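The blue book and the white table: an afternoon of sorting with Noémi Kelemen
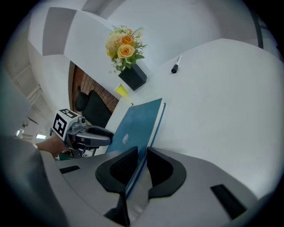

Words by Mesfin Asfaw | 22/04/2024 | Filed under: Home and Paper

I'd been promised tea and a chat about paperwork, and I got both, plus a lot of opinions about hardback covers. Noémi Kelemen runs Pranora, a small sorting service for people whose shelves have got away from them, and she does most of her thinking at a big white table.

"White is best," she told me before I'd even got my coat off. "You put a blue book on a white table and you can't lose it. I had a dark oak one before and I was forever missing things!"

I asked her where she starts, and she went straight for the covers. She likes a hard one, and she likes it blue - that mottled sort of teal with a darker spine is her favourite. She uses it for anything that has to be found in a hurry, like house papers, insurance and the boiler instructions.

"People buy ten colours and then forget what they mean," she said. "I give them 2 colours. Blue is urgent, and everything else is everything else."

And the marker pen? Always within reach, apparently, though she's fussy about when it comes out. "Never write on the cover on the first day. Live with it for a week, then write. I've seen so many crossed-out spines."

Her biggest job so far was for Charoen Mahawong, who had 2225 recipe cards and letters from his mother's restaurant, Luangrath, all in shoeboxes. It took her and her colleague Siriporn Rungrueang until August to get through them (he'd told them it would be five boxes, and it wasn't!). Siriporn wanted to go by date. Noémi wanted to go by dish. They went by dish.

"We still argue about it," Noémi said, laughing. "She may have been right about the letters."

I wanted to know about standing books up, as mine always slump. She says to lift by the middle of the spine, never the top, and to leave a finger's width spare on every shelf. I've tried it since on my cookery books and so far they're upright, apart from the very fat one on curries.

Pranora is taking bookings again after the summer, and Noémi says she'll look at a single shelf if that's all you've got.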